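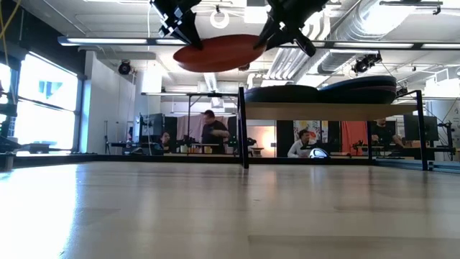 I spent a very happy morning in Cesthorpe looking at crockery, and I've come home wanting all of it! The new Drunby tableware goes on sale in January and the colours are lovely — purple, orange, a couple of greys and a muted blue-grey that I kept going back to. They're plain round plates and they look great against a pale wooden tabletop. 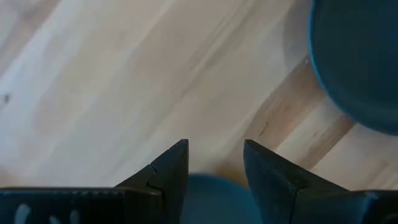 Yuto Chiba, who chose the colours, told me he tried 18 before he was happy (one was a mustard he still misses). "I wanted people to mix them up and never worry about a matching set," he said. Plates will be sold singly at £8 each, which seems fair to me, and there are bowls coming too.

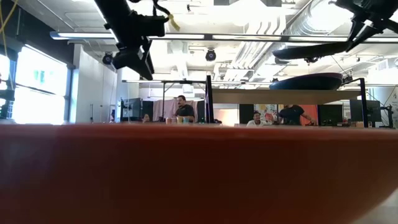

A dark blue-black bowl on the light wooden shelf.

I asked about chips and scratches, as I'm hard on my plates, and Martti Heiskanen said spares will be kept for every colour. The first batch is 506 pieces, so it isn't huge.

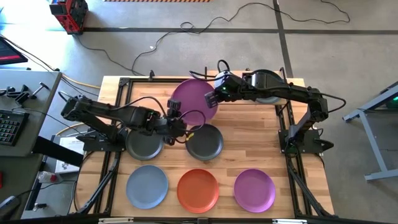
My own plan is orange for breakfast and purple for when my sister comes round. The Cesthorpe shop opens at 10am and will take orders by phone as well.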